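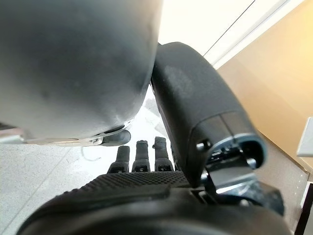
ROBOTS ET CORVÉES

Jeferson Aguiar
Reprise du fil sur la question que ma belle-mère me pose à chaque repas : « Alors, il fait la vaisselle, ton robot ? »

Jeferson Aguiar
Il ne fait pas la vaisselle. En ce moment, il travaille le frigo. Ouvrir un tiroir, prendre une canette, refermer le tiroir. Mon neveu de 2 ans maîtrise les deux premières étapes et refuse la troisième par principe.

Jeferson Aguiar
Une poignée de porte, c'est un objet dessiné pour des gens qui ne regardent pas leurs mains. Le robot, lui, doit tout regarder, et quand il approche enfin les doigts, ce sont les doigts qui lui bouchent la vue. Essayez de beurrer une tartine en tenant votre pouce devant l'œil, vous aurez une idée.

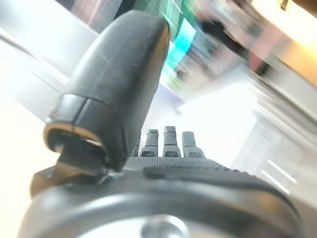 Jeferson Aguiar
et je ne parle même pas du mouvement. Dès que le poignet va un peu vite, tout le décor part en traînées. Alors on ralentit. À cette allure-là, la canette aurait le temps de tiédir, mais elle arriverait entière, et chez Midtbø on appelle ça un progrès.

Jeferson Aguiar
Ita Nic Aodha, qui règle les pinces chez Zistach, me répond par message privé que je suis injuste. Selon elle, son équipe en est à 18 réussites d'affilée sur le même tiroir. Je lui ai demandé ce que donnait un autre tiroir. Elle m'a envoyé un pouce levé, sans texte.

Jeferson Aguiar
Côté atelier, c'est moins drôle et plus avancé. Trier des pièces identiques sur un tapis, toute la nuit, sans chat et sans enfant au milieu : ça tourne. Mettez un sachet mou dans le bac et tout le monde se rassemble autour de la machine avec un café.

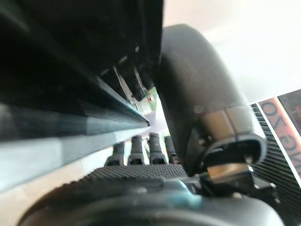 Une machine peut-elle déjà ranger les courses à ma place ?

Pas chez vous, pas seule. Elle sait saisir un objet rigide dans une cuisine qu'elle connaît, avec quelqu'un à côté pour rattraper le reste. Les œufs et les sacs en plastique restent votre affaire.

Jeferson Aguiar
On me demande aussi le prix. Je n'en sais rien, et les gens qui m'en donnent un ont généralement quelque chose à vendre. Matberg annonçait 300 robots ménagers livrés « bientôt ». J'attends. En attendant, je passe l'aspirateur.

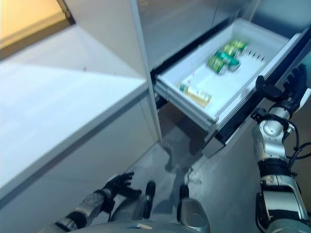

Plasalach, 1er mars

Je complète depuis la cantine. Pour le tiroir à canettes vertes, une main droite bien accrochée au bord et la gauche ouverte dans le vide. C'est exactement ma posture devant le frigo à minuit, je n'ai donc aucune leçon à donner.

Jeferson Aguiar
Ce que je voudrais voir maintenant : 100 tiroirs différents, dont un qui coince. Le mien coince. Je le prête volontiers, il faut juste venir chercher le meuble avec.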